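Bostlow bench notebook, March
Collection rules, second pass

Good morning's work on the rules sheet! Reet and I went through the old one line by line and it is now down to 10 rules on one page, which people might even read before they pick up a gripper. Saulius wanted it shorter still, but I held out for the bit on phones and screens (see further down).

The big change is the start check. Look over both finger tips, work the jaws by hand, wipe the lens, then record a short still view of the room before touching anything. We had 276 clips in the Mindale batch and 20 went back, mostly for smeared lenses and one loose tip that ran on through a whole session. All of that is stuff a person can catch in a minute if they know to look. 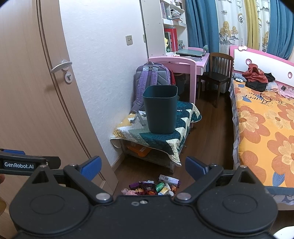
Rule 4 is the one I'm most pleased with: write the task down before you start, in plain words, with the place each thing should end up. "Tidy the floor" is no good to anyone labelling it later. For a bedroom like the one with the snack packets on the floorboards, the task line has to say whether they go in the teal basket up on the bench or somewhere else, and whether full packets and empty wrappers are treated the same. It should also say if the backpack behind the basket is allowed to move. Same with clothes on a bed - name them or leave them out of the task.

Phones and screens: laptops closed, phones face down or out of the room, letters and anything with an address put away. Ask the householder first, every time, and get the yes in writing. Reet has drafted a 2 line form for this and it's lovely and clear.

Still arguing over whether to stop a take when something gets dropped. I say keep going and mark it, as drops are really useful to us. Saulius says stop if it's breakable. Probably both can go in, worded carefully.

To do: try the sheet on the Dolix people, who haven't seen any version of it. Ask Rebane for spare finger tips. Print it big enough to read at arm's length!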